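Ultus Simulation Kit: Review for the Methods Group

Prepared by Karabo Nkuna and Sipho Du Plessis

The Ultus kit provides a simulated workbench on which a manipulation policy may be trained and tested before any time is booked on a physical arm. It was reviewed between April and June, at the request of Themba Ndlovu, as a possible replacement for the Nolmont package.

Installation took 45 minutes on a standard workstation. The manual is clear, although the chapter on contact settings assumes knowledge that new staff may not have.

Our test followed the method proposed by Bheki Mokoena, in which a policy is first trained on recorded demonstrations and then corrected on its own failures. We used 600 demonstrations and ran 1000 trials on each of 2 versions of the policy. The corrected version completed more trials, and the gain was largest where a second object lay close to the target.
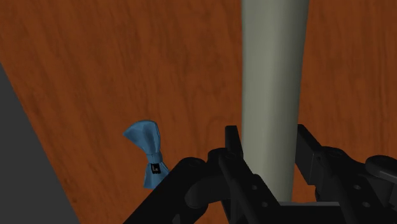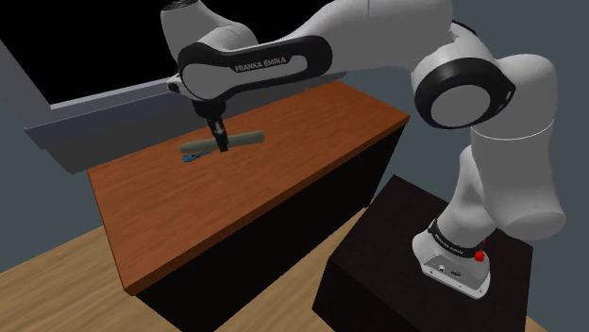 Simulated trials with a cylinder and a small blue object on the wood-grain tabletop.

Repeat runs from the same starting state gave matching results, which the Nolmont package could not offer. Logging is thorough, but export is slow and the file names cannot be changed. Friction values must also be set by hand for each object.

The kit is recommended for method comparison. It should not be used alone to predict results on hardware. Requests for a licence should be sent to Karabo Visser.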